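The corner office, end of October

A few of you asked about the corner room after my last post about moving the desk. Quick recap for anyone new here: we rent a little suite in the Trovura building, and I scored the corner because Manikandan wanted to be closer to the kettle (his loss!). It's small, it's bright, and it took me 33 emails with the landlord to sort out who was paying for the blinds. We split it in the end. My half came to $2,565, so you'd better believe I'm going to show them off.

I kept the colours plain on purpose. White walls, white desk, pale grey wherever I could get away with it, and then the black mesh chair and the black monitors on top of all that. Gualtiero reckons it looks like a dentist's. I think it looks calm, and I'm the one who sits in it.

Click any of them for the bigger version. 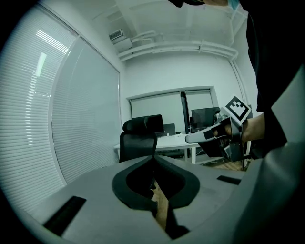
Blinds, blinds and more blinds. I went with horizontal slats and I'd pick them again tomorrow. 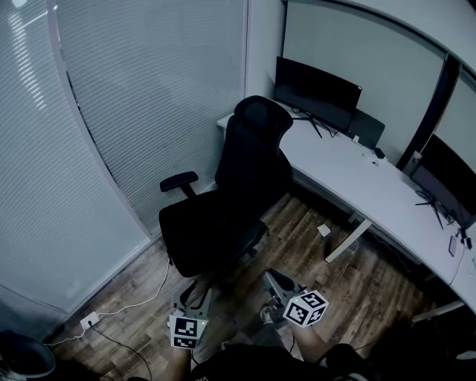 My favourite spot. Mesh chair at the white desk, one curved monitor at the back and another further along to the right, phone in its pinkish case by the charger. I love that warm brown wood floor against all the white. And yes, the power strip is still on the floor by the partition, cables and all!
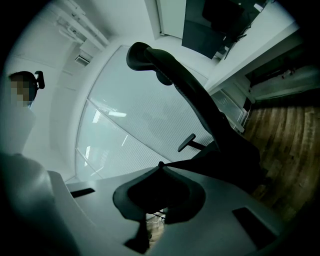 Pale grey-green and white nearly everywhere, with a bit of the brown floor over on the right.

Still on the list

Cables first. Toshio has offered me a tray that screws on under the desk, and if it doesn't fit I'll go back to Vorncombe and get one of their clip-on ones for $40. After that I want a proper lamp for the dark afternoons, and maybe a plant, although my record with plants is terrible (the last fern made it 30 days).

I'm also still arguing with myself over a rug. It'd be cosier underfoot, but the casters roll so nicely on the bare boards and I'd hate to cover up that grain. If you've got a rug under your desk chair and you like it, leave me a comment with the brand. More photos once the tray is in.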